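Clamp Handling Project, Group B
Interim report, February
Ristcombe College, Year 2 Automation

1. What we set out to do

Our task was to get a robot arm to work the screw of an ordinary C-clamp. The project plan was agreed on November 2, 2023, and we chose clamps over bottle tops, as the Jevov group had already done bottle tops the year before. A clamp is harder. The screw is long, the frame rolls over when pushed, and the far end moves as you turn.

The full job was split into stages: find the clamp, get hold of the turning part, turn it, and let go without dragging the clamp along. This report covers the first two and part of the third.

2. Method

All motions were taught by hand and then replayed. We kept the clamp on the green mat, which grips better than the bare metal slats. Each motion was saved under a run number in the Mutiso folder on the college drive. By the end of term we had 448 saved runs, of which the early ones are not much use, as we changed the starting height of the wrist after them.

We tried going straight down on the screw first. The fingers closed on the thread and slid. After that we tried coming at the knob with a thin metal rod held in the gripper, and most of our time has gone into this.
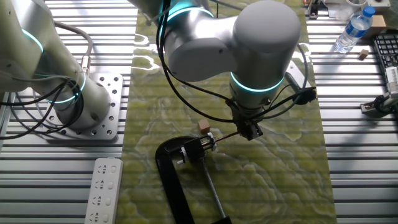
Silvan Lüthi thought we should stop trying to turn the screw with a loose clamp at all, and fix the frame to the table until the turning was reliable. He also asked why the approach speed was the same for every run. We had no good answer to the second point and have now added speed to the run sheet.

3. Problems so far

The angle of the rod matters more than we expected. A few degrees out and it pushes the clamp sideways. Cable slack at the wrist also limits how far we can rotate in one go, so a full turn has to be done in 4 parts with a re-grip between each.

4. Next steps

Make a holder for the clamp frame. Repeat the rod tests at two speeds. Ask Tromport for a price on softer finger pads. Rename the old runs so that the first batch is kept apart.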